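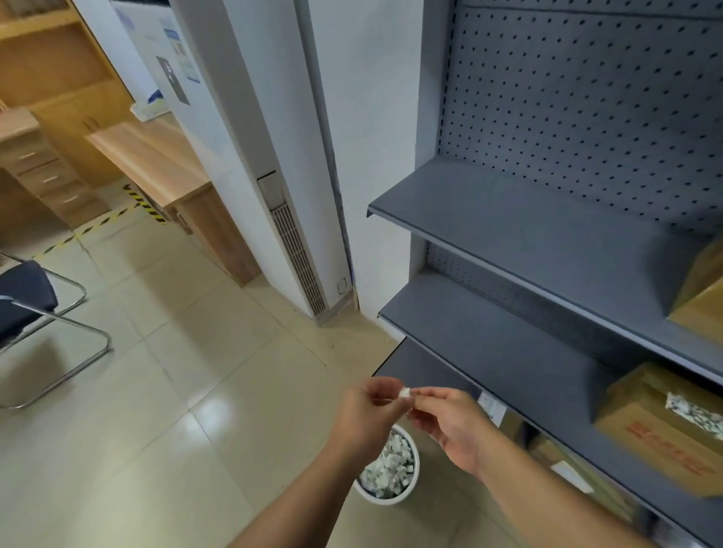
The first thing Snežana Nedeljković asked me when I came through the door was whether I had any trash. I had a parking stub and half a napkin from lunch, and she took both, very pleased, and dropped them on the table next to her coffee. "We go through a lot of it," she said, and then she went back to tearing up a sheet of paper.

I had come to spend a day with Graltidlow, which sells a service with the plain name of Lolo. If you own a robot with two arms and you would like it to do some ordinary chore, you write to Lolo, describe the chore in a paragraph or two, and a few weeks later you get a package of recordings of people doing it, shot from head height so that the hands are always out in front of you. You feed those to your robot's training software. The starter package costs $1,342 and covers one chore. The bigger one, which most customers seem to end up buying, is $3,588 and covers 3 chores, plus a call with Snežana in which she will talk you out of at least one of them.

The chore on order that Friday was tidying paper scraps. It sounds like nothing. You pinch a bit of crumpled white paper between your fingertips, you hold it over a round white bin, and you let go. I have been doing it since I was a toddler and I assumed I was good at it. But paper is miserable stuff for a machine. It weighs next to nothing, it changes shape when you squeeze it, and one white scrap looks a whole lot like the next, particularly when the bin is white and already full of them. Watching the recordings back, I noticed for the first time how often both hands get involved, the thumbs and forefingers all coming together around one small piece, as if it were a moth.

Nicanor Carrasco, who runs the recording side, likes that part best. He used to teach woodshop (he still has the voice for it) and he has strong feelings about people who try to look neat for the camera. He wants the fumbles left in. If a piece sticks to your thumb, fine, deal with it the way you would at home. He gave me a turn after lunch and stopped me twice in the first minute, once for going too fast and once for, as he put it, "performing." My best run got a nod. I was prouder of that nod than I care to admit.

He also won't clear the room. Gray metal shelves with cardboard boxes on them, a tall air conditioner, desks, hazard tape on the tile — all of it stays in view while the hands do their work. Plenty of sellers in this line record against a bare backdrop, and it does make for prettier material, but Nicanor's argument is that a customer's robot is going to live somewhere with office chairs in it. I think he's right, and I'd count it as the best reason to pay Lolo's prices over a cheaper bundle.

Now for the grumbles, and I do have a few. The paragraph you write at the start matters far more than the order form lets on. Lucero, a small outfit that makes arms for mailrooms, told me their first package arrived with beautiful recordings of the wrong size of envelope, because they had written "envelope" and left it there. Lolo redid it at no charge, but that cost them another three weeks. The notes that come with each recording are thorough in some places and thin in others, and the search page is slow enough that I made tea while it loaded. And if your robot has a gripper with only two fingers, you should ask early how well human hands will carry over. Snežana will give you a straight answer, and sometimes the answer is "not very."

Riltenitz, the nearest competitor I looked at, charges by the hour and hands over 66 hours at a minimum. That suits a big lab. For a shop with one robot and one nagging job, Lolo is a much friendlier way in, and I'd start with the small package.

They're adding laundry in April, and Snežana has already asked me about my socks.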